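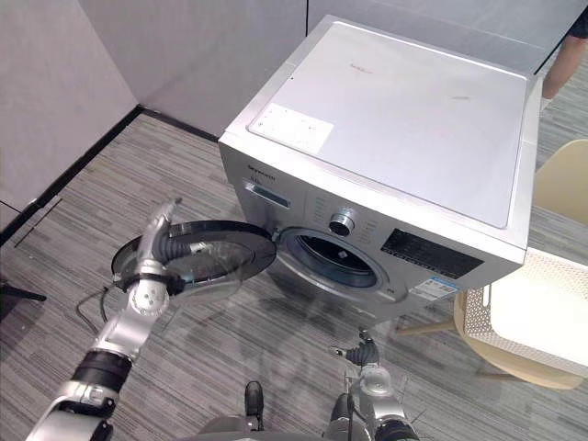
Laundry Room Guidance: Front-Loading Machines
Residents' Forum, Ditesness House

Stero_Office
How should the door of a front-loading machine be left between loads?
The door should be left fully open for a minimum of two hours after each load, and the rubber gasket should be dried with a cloth.

Posted March 27, 2025

unit_395
Thank you for the notice. Does the same apply to the detergent drawer? The December circular mentioned only the door.

Stero_Office
The drawer should be left open as well. The circular will be corrected.

Protik
I must disagree with the instruction on the door. A door left fully open puts constant weight on the hinge. The hinge on our machine was replaced last year, and the invoice came to $773. A gap of a few inches is sufficient for airflow.

ahmadpour26
With respect, a few inches was not sufficient in our unit. The lower fold of the gasket developed mildew within one season. We now open the door all the way and have had no trouble with the hinge.

Protik
Was the fold being wiped by hand? Residents frequently clean the visible part of the seal and leave the water that collects behind it.

ahmadpour26
It was wiped weekly. I accept that this may have been too seldom.

unit_395
Households with small children should also be considered. We cannot leave a drum open and unattended at floor level.

Stero_Office
That concern is noted. Where children are present, the door should be kept closed and the drum aired only while an adult is in the room. Residents are also reminded not to hang wet towels over an open door.

Protik
I would ask that the towel rule be placed first in the revised circular. It was the likely cause in our case.

Stero_Office
The request has been forwarded. Further comments may be added to this thread.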